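Trimska Grasp Planner, version 3: review after three weeks of use

We bought the Trimska license in July, but the real work started only this autumn, when our small team at Okurano needed to pick up thin things: letters, cards, folded leaflets. Before that we used our own scripts, and they were good for boxes and bad for paper.

Installation took me one morning. The driver for our arm was found at once, the one for the wrist camera needed 6 edits in a settings file. The manual says where to make them, on page 21, in very small letters.

What I like most is the replay window. You can stop a run at any moment, look at the wrist view, and see next to it what force the planner was asking for. The force limit for paper is a slider with 11 steps. I would prefer a number in newtons.

The weak side is perception. Shiny tables give many false edges, and the planner sometimes wants to grasp a reflection. The Godoy plug-in filters part of them, but it is sold separately and makes each plan slower.

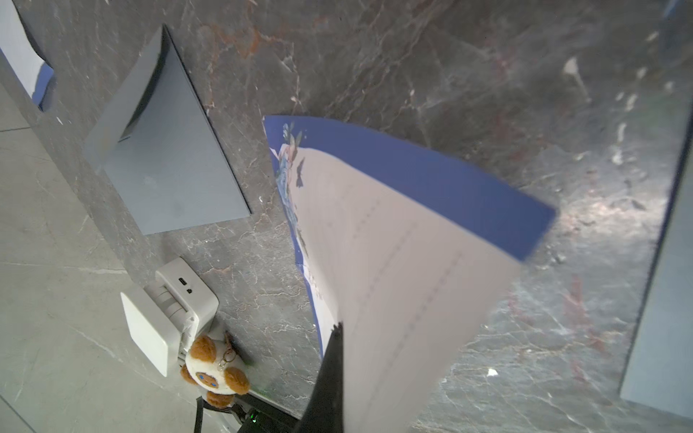 Grikness Tool Notes, No. 11

A sheet held at its lower end bends into a wide arc, and the planner still treats it as a flat plate. For placing, this matters a lot. I now add a fixed margin by hand and move slowly.

Support answered my two letters politely, the second one on 31st October. They promise a bending model in the next version. For stiff objects I recommend it already today. For paper, ask for the trial license first.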